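4.3 Resetting the table between visitor runs

1. Press Pause on the Farier console. Wait until both arms hold still at the front corners.
2. Put the toaster at the back left and the covered saucepan at the back right, handle pointing right.
3. Set one bowl in front of each – blue left, green right.
4. Clear the run counter and press Start.

CAUTION: Keep visitors behind the floor line until step 4 is complete.

Note: Runs stop after up to 70 seconds. Log faults under code 1233.

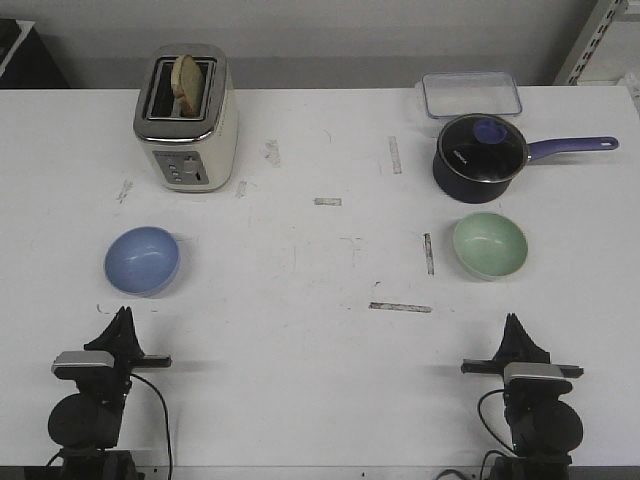 Photo: Naa Arthur / Linduna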